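The Rules Taped to the Bench
By Mared Lloyd
September issue
214 shares | 13 comments

The first rule at the Gradencombe manipulation lab is that you say "arm live" out loud before you switch the motors on. You say it even if you are alone. Iwona Bielecka wrote the rule, and she says it when the building is dark and the only other person on the floor is working two rooms away with headphones on.

"You get the habit or you don't have it," she says. "I don't want people deciding each time whether it counts."

Bielecka runs the bench work at Gradencombe, where small robot arms are taught to pick up household things and put them down again. The things are cheap and the arms are small. Until a few years ago, that was the reason most groups gave for having no written rules at all. Industrial robots have long had their own safety standards, with risk assessments, rated stops and guarding. A tabletop arm in a research lab tends to fall between categories. It can't throw a person across a room. It can pinch a finger badly, pull a cable out of its socket or knock a dish into someone's lap.

The Gradencombe rules started as a single page. They now run to two sheets, taped to the end of each bench under clear film, and there is a longer version in a binder that new people read and sign in their first week. Other groups have begun asking for copies. Wynne, a teaching college with one arm and a lot of first-year students, uses the two sheets almost unchanged. Gotby, which builds sorting equipment for warehouses, took the sections on logging and left the rest.

Most of it is ordinary. Hair tied back. No sleeves below the wrist when the arm is live. The stop button sits on the side of the operator's stronger hand, and it is pressed once at the start of every shift to see that it works. One person is in charge of the arm at a time, and the handover is spoken. Nobody reaches into the work area during a run, even to save an object that is about to fall.

That last one took the longest to stick. Bielecka says people are very quick to catch things. In the first months the log showed 2 cases of an operator putting a hand in to steady something while the arm was moving. Neither person was hurt. Both times the object would have been fine on its own.

The lab's answer was to make the objects not worth saving. Glass and ceramic came off the benches. What is left is foam, cloth, plastic and a few pieces of wood, and the binder says that anything placed on the table must be something you would be willing to watch hit the floor.

The second answer was the low walls. Clear sides around a work surface stop blocks and balls from rolling off. They also show an operator where the arm's space begins. The sheet is careful on this point. It calls the walls a boundary and says in bold type that they are not a guard. A person can lean over them without effort, so no one is allowed to count them as protection in a risk assessment.
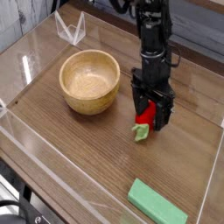
Manipulation Bench Group, Gradencombe

A strawberry-red soft toy held in the fingers, an empty wooden bowl, a foam block: a task doesn't need much more than this. The rules for what goes on the table are as strict as the rules for people. Every object has an entry in a list, with its weight and the grip force allowed for it. Soft objects get the lowest setting. An object that isn't on the list doesn't go on the table, and that includes pens, phones and coffee cups.

The bench sheet also covers how low the arm may go. The fingertips have a floor, a height set in software that they can't pass, and it is checked again whenever the fingers are changed. Before that rule, the lab was replacing fingers often and refinishing tabletops more than it liked. Cables get a line of their own. They must have enough slack for the wrist to turn fully both ways, and the operator moves the arm slowly through its range by hand control before the first run to see where the loops go.

Then there is the record keeping, which is the part people complain about. Each run gets a number, an operator's initials, the object, the start position and the outcome. Failed runs are kept. So are runs that were stopped early, with a reason picked from a short list. Last year the group logged 3,000 runs and stopped 657 of them before the end. Bielecka was pleased with the second figure.

"If that number was very low I'd think people were afraid to press the button," she says. "Most of those are boring. The object slipped, the grip was off, somebody walked up to ask a question."

The last item is on the sheet too. If anyone comes within arm's reach of a live bench to talk, the operator stops the run first and answers second.

Not everyone agrees with the approach. Engineers at Vorkon, a firm that sells grippers to labs like this one, have argued that the rules put too much on the operator and too little on the machine. They would like to see force limits built into the hardware, where no one can change them by typing a new value. Bielecka thinks they are right about that and has asked for it. In the meantime, she says, she has the arms she has, and the settings file can only be edited by two people.

The rules are reviewed twice a year. Anyone who has run a bench since the last review can propose a change, and a rule can be removed as well as added. One that required safety glasses for all work was dropped for soft objects and kept for finger changes, when small springs are loose. A rule against music was dropped entirely. A rule about chairs stayed: operators stand, or they sit on a stool without wheels.

At Wynne, the students now read the sheet aloud to each other in their first session, one line each. Gradencombe is thinking of doing the same. The next version is due before winter, with a new section on leaving an arm running overnight. The draft is one sentence long at the moment, and it says no.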